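27 Jun 2026. Leonie Haslinger and I spent the morning at Vistix, who gather training examples for Kuo, their two-armed tidying system. Sanaa Kettani showed us through.
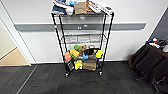
Vistix wants 500 examples and has 118 so far. Objects get swapped between sessions, and Sanaa said soft things are the slowest to learn. The folded fabric on the top shelf of the wire cart is one sort she'd like more of — plush toys are another. 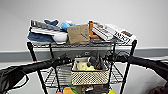
Failed attempts are kept and labelled as such. Leonie asked about a second site and was told March at the earliest. Parking is behind the building, 2 hours maximum.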